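Chapter 3
Good Practice for Hand-Held Grippers

In this chapter you will learn the rules for working with a gripper tool that is held in the hand and carries its own camera. Many students think that rules are needed only for large robot arms. A small tool also needs them, and a recording made without rules is often of no use later.

We follow the practice of the Bullero training workshop, where each task has a written sheet. The sheet names the objects, the start position and the end of the task. A session there lasts 60 minutes, and then the operator must rest the hand.

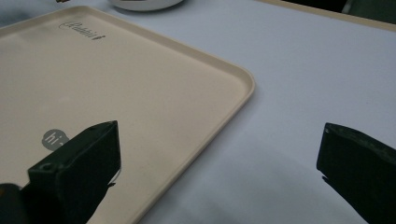

Figure 3.1 The two fingers held open near the rounded corner of a cream-colored tray.

Before you close the fingers, look at both tips. One finger may be over the object while the other is still over the table – this is normal during the approach, but it is not yet a grasp. Move slowly and do not press on the table surface.

Section 3.1 explains the inspection of the fingers. Section 3.2 compares the task sheets used at Bullero and Iturra. In Section 3.3 you will write a sheet of your own and test it with a partner.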